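Giuliana Cabrera kept the small brown table near the bed, because in the room at Grondach there was no other place for it. Every evening in March she put the dishes on it and took them off again.

"You will wear out the flowers," said her sister from the door.

"The flowers are stronger than you," said Giuliana.

The tray with the pink rose had come from their mother. It had travelled 276 kilometres in a suitcase, between two winter coats, and it had arrived without a crack. Their mother had never let anybody eat from it. It was for guests, she used to say, and then the guests came and she gave them the plain one. 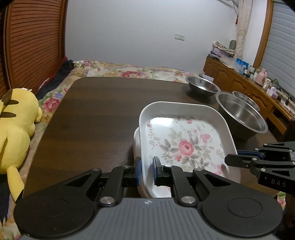

Her sister sat down on the bedspread and was quiet for a moment. She had come to ask for the steel bowls, and Giuliana knew it.

"Take the bowls," she said. "All of them. I cook for one person now."

"And the tray?"

Giuliana looked at the big rose – it was still very pink in the middle, after so many years.

"On Sunday you come for lunch," she said, "and we will eat from it."

Her sister went to look for a bag.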